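Free T-shirts should stop being the default thank-you gift. I have come to this view slowly, after fifteen years of running, conferences, school fairs and one short job at a software company, all of which paid me partly in cotton.

The case for them is easy to make. A shirt is cheap when you order enough. It carries a name around town. People like to get something in their hands when they sign in. Marwa Cherkaoui, who organized the charity 10K I ran in October, told me that entries drop when the shirt is taken out of the package, and I believe her. She ordered 800 that year, and 798 people signed up.

But signing up for a shirt and wanting one are different things. When I was at Sendatance, new hires got a bag on the first morning with two shirts in it, then another shirt at the summer picnic, then one for each product launch. By the time I left I owned enough of them to dress a volleyball team. I wore one to paint the bathroom.

The problem starts with sizing. Whoever places the order has to guess, and the guess is nearly always too many larges. The smalls are gone by nine in the morning. After that, people take whatever is left because it's free, and a shirt that doesn't fit goes into a drawer or straight into the donation bag. Thrift stores are not short of shirts from other people's fun runs. The manager at the one near me, Hatem Abdel Rahman, stopped putting printed event shirts on the racks last year. He sells them by the bundle for rags.

Then there is the drawer itself. Most of us have one that doesn't close well, and the usual advice is to fold better. I have tried folding better. I have watched the videos and learned to bring the sides in first, and my stacks look fine for a week or so. Then I need the one on the bottom.
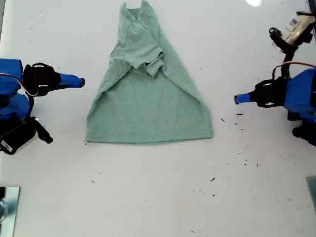
*Photo: Sanaa Tazi*

A neater fold makes room for more shirts, and more shirts arrive. The sensible place to fix this is at the order form. Some groups have already started. The Benkirane library fund gave its reading-marathon kids a choice last spring between a shirt and a used book, and Driss Amrani, who ran the table, said the books went first. The 25-mile bike ride I do every year now charges extra for the shirt, and you pick your size when you pay. They print what was asked for and nothing else. I skipped it and was perfectly happy with a banana and a place to sit down.

I'm not against all of them. I still have the shirt from my first race, and it has a hole under one arm, and I would be upset to lose it. My brother keeps one from a bakery that closed. A shirt can hold on to a day in a way that a tote bag or a water bottle doesn't. That works when there are two or three of them, though – with forty, you can't remember where half came from.

So if you are planning something and the quote for 300 shirts is sitting in your inbox, ask people first. Put a box on the form and leave it unchecked. The ones who want a shirt will check it, and the money left over can go toward better coffee.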